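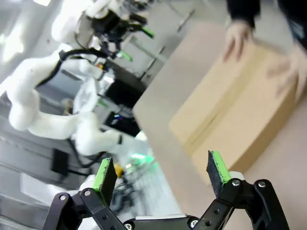

Re: [Feltincombe-list] Boxes for the Nukport shipment

From: Masanobu Kamata
Date: 1/29/19

On the packing question, I went through it at the table with one of the tan cardboard boxes, closed. My answers are under the quoted part.

> Do we still want the small boxes, or can we use up the
> large ones left from December? Also, does anyone know if
> Okora will take them with one strip of tape?
> Tóth

Please use the small ones. The large ones sag when they are stacked, and we had two come back with crushed corners.

One strip along the long seam is fine for Okora as long as the box weighs under 30 pounds. Anything heavier gets a second strip across the ends. Hold the box at the end and the far side while you tape so the flaps stay even.

We have 80 small boxes on the shelf and 600 flat ones in storage. Labels go on top, away from the seam. Leave the finished boxes on the long table and I will take them down after lunch.

I still need the address list from whoever had it last.

Masanobu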